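Mein Jahr ohne Küchentisch

Angefangen hat es mit einem Riss. Er lief quer durch die Platte meines alten Küchentischs, vom Fenster bis fast zu meinem Stammplatz, und eines Abends im Februar blieb mein Ärmel darin hängen und die Suppe war auf dem Boden. Ich habe den Tisch noch am selben Abend in den Keller getragen (na gut, gezerrt) und beschlossen, mir einen richtig guten zu kaufen. Das kann ja nicht so schwer sein, dachte ich. Bis ich wieder an einem eigenen Tisch saß, war es Januar.

Dazu muss man wissen, dass meine Küche schmal ist. Zwischen Heizung und Tür bleiben mir 87 Zentimeter, und wer dort sitzt, muss beim Öffnen des Kühlschranks den Bauch einziehen. Im Laden sieht jeder Tisch klein aus! Man steht in so einer Halle, ringsum Platz für ein Tanzorchester, und denkt sich: ach, der geht doch locker rein. Den ersten, ein schönes Stück in Eiche von Manalastas, habe ich mit Klebeband auf meinem Küchenboden nachgebaut. Danach kam ich nicht mehr an die Spüle.

Also habe ich erst mal ohne gegessen. Auf dem Sofa, auf dem Balkon, im Stehen an der Arbeitsplatte, einmal auch auf der Waschmaschine, während sie lief, was ich niemandem empfehle, der Erbsen auf dem Teller hat. Die ersten Wochen fand ich das herrlich, ein bisschen wie Ferien. Dann merkte ich, dass ich immer schneller aß. Im Stehen bin ich mit einer Portion Nudeln fertig, bevor das Wasser im Topf abgekühlt ist. Und ich habe keine Post mehr aufgemacht! Die lag früher auf dem Tisch und schaute mich vorwurfsvoll an, jetzt verschwand sie im Flur unter den Mützen, und zwei Mahnungen später wusste ich, dass so ein Tisch auch eine Behörde ist.

Am meisten gefehlt hat mir aber das Sitzenbleiben. Auf dem Sofa steht man nach dem Essen auf oder man schläft ein. Am Tisch schiebt man den Teller weg, stützt die Ellbogen auf, gießt noch etwas nach, und plötzlich ist es halb zwölf. Bei meinen Eltern wurde am Küchentisch alles verhandelt, Zeugnisse, Urlaube, der Hund, den wir dann doch nicht bekamen. Die Wachstuchdecke hatte Brandflecken vom Fondue, und ich könnte noch heute aufzeichnen, wo.
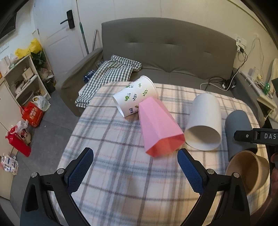 Wie groß muss ein Küchentisch für zwei Personen denn nun sein?

Mit 75 Zentimetern in der Breite und ebenso viel in der Tiefe kommt man zu zweit gut zurecht, solange die Schüsseln auf dem Herd stehen bleiben. Wer gern alles in die Mitte stellt, sollte sich ein Modell mit Klappe suchen und die Klappe vorher im Laden selbst hochstellen, am besten dreimal.

Das mit der Klappe habe ich in Larklow gelernt, auf dem großen Möbelflohmarkt im Mai. 18 Tische habe ich mir dort angesehen, bin unter die meisten davon gekrochen und habe an Beinen gerüttelt wie ein Pferdehändler. Ein Verkäufer erzählte mir von der Serie Monby, die früher wohl in jeder zweiten Kantine der Gegend stand, dünne Beine, abgerundete Ecken, und er wollte mir gleich sechs Stück mitgeben. Ich habe stattdessen eine Lampe gekauft. Fragen Sie nicht.

Im Sommer wurde ich dann größenwahnsinnig. In einem Einrichtungshaus namens Ramemau stand ein Tisch aus Nussbaum, ohne eine einzige sichtbare Schraube, und ich habe mit der flachen Hand darübergestrichen und war verliebt. 2000 Euro! Ich bin dreimal hingefahren. Beim dritten Mal habe ich mir vorgestellt, wie ich darauf eine Pizza aus dem Karton esse und ein Glas Rotwein abstelle, ohne Untersetzer, wie ich es eben mache. Mir wurde ganz eng um den Hals. Ein Tisch, bei dem ich ständig aufpassen muss, ist für mich ein Sideboard.

Am Ende bin ich im Keller gelandet. Da stand er ja noch, mein alter, unter einer Plane und zwei Kisten Weihnachtsschmuck, und ich habe mir den Riss zum ersten Mal richtig angeschaut. Holzleim, vier Schraubzwingen vom Nachbarn, eine Nacht Geduld. Danach habe ich die Platte abgeschliffen, viel zu grob, man spürt es an einer Ecke noch immer, und sie zweimal geölt. Die Küche roch eine Woche lang nach Leinöl, und ich auch.

Jetzt steht er wieder am Fenster, eine Handbreit weiter links als früher, damit der Kühlschrank aufgeht. Die Post liegt drauf. Die Lampe vom Flohmarkt hängt darüber, leider etwas zu tief, und wer groß ist, stößt sich beim Aufstehen den Kopf.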